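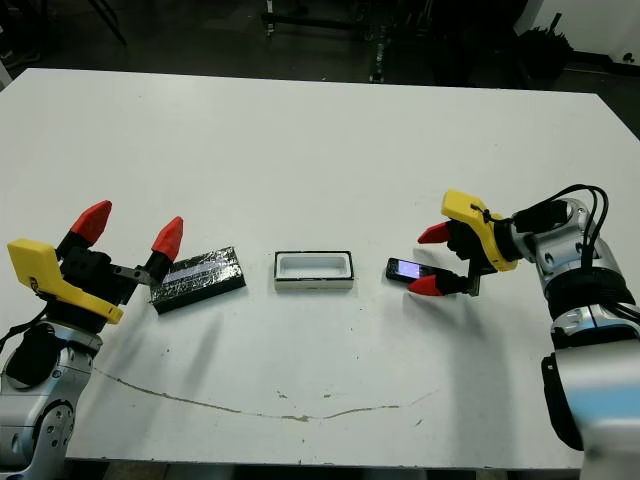
Unit 7: Costing a two-arm packing cell

Course notes, Jhair Ríos

The job on paper is one line: phone into tray. Vendors love a one-line job. Read the Wikach quote with a pencil in your hand and mark every item that is priced "from."

What the quote covers
Two arms, two grippers, one controller, a day of setup. Base price 1611 per month on a lease. Fingertips are listed as consumables at 767 per year, with no word on how many sets that buys. Ask.

What it leaves out
Printed brackets and spare fingers. Cable wear at the wrist. A tabletop that will get scuffed and need replacing. Staff hours to reset the parts after a bad grasp, which Udholm left out of its budget and then paid for anyway.

On demos
A phone lying between open red fingertips tells you where the gripper is. It tells you nothing about cycle time. Sutherland bought on the strength of a demo and I would not copy them. Get a full shift of logs, failures included, before you talk money.

For next session
Rework the Griltgate plan with 2 spare grippers and no vendor discount. Show your payback period, then show it again with the arms idle a third of the time. Bring both sheets.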